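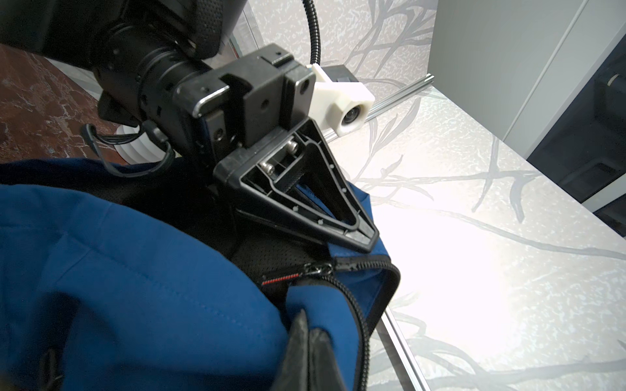 Pelholm sorts used clothing in a former print works on the edge of town, and once a year it opens the floor to anyone who signs up. I went in January on the two o'clock tour. The visit starts at the intake door, where bags come in from the collection bins, and then follows the clothes through the building. Most of what we handled was outerwear. A royal blue garment, soft like a jacket or a hoodie, lay bunched up in broad folds, with faint lines of stitching running across it. Pieces like that take the most time to fold, we were told, and they fill a shelf fast.

Our guide was Buppha Ratanaporn, who has run the folding room for 7 years. She took us through in a group small enough to hear her over the fans. The site gets up to 888 bags in a week, with the peak right after the holidays. Each bag is opened by hand and checked for wet items, which go straight out.

Sorting comes next. Clothes are split by type first and by condition second. A missing button is fine. A broken zipper sends a jacket to the repair bench – there are two people on it, and they were both working on coats when we came by. Anything past repair is baled and sold to Feter for rags and padding.

The folding room was the part I had come for. Buppha showed us the house method for a sweatshirt: lay it face down, smooth from the collar to the hem, bring in one side and its sleeve, then the other, and fold up from the bottom in thirds. Hoods are folded down flat over the back before anything else. We each got to try. Mine came out wider than the shelf and I had to do it again. Jackets with a lining are folded once across and stacked with the collars facing alternate ways, so the pile stays level.

Finished stacks go into Orby crates and are labeled by size. The outlet on Wattanapong Street takes most of them. The rest are held back for the spring sale, and crate 2179 was being filled with children's coats as we passed.

The tour lasts 50 minutes and is free. Wear flat shoes, as the floor has a ramp between the intake door and the sorting tables. There is no elevator to the upper level, but the tour does not go up there. Parking is behind the building – use the second gate, the first is for trucks. Coffee was served in the break room afterward, and the outlet stays open until six.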